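Thread on the old Semlow feed store, now that the permit is through.

The plan is to turn the ground floor into two retail units and keep the upstairs as office space. 2563 square feet in total, 1716 of it downstairs.

The roof comes first. The trusses are sound, but the decking on the north side has to go. Draltent has the contract and starts in July.

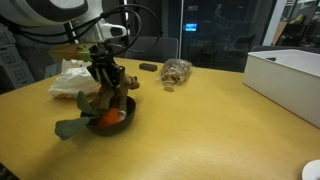
Tijani replied to ask if the loading dock is staying. It is. We're cutting the ramp back 18 inches so the sidewalk meets code, and the dock doors become the front entrance for unit two.

Parking is still open. The lot behind the building is gravel and drains toward the alley. Paving it means a new storm drain, and we don't have a price on that yet.

Street side will be fenced from the first day of work. Use the alley door for deliveries until then.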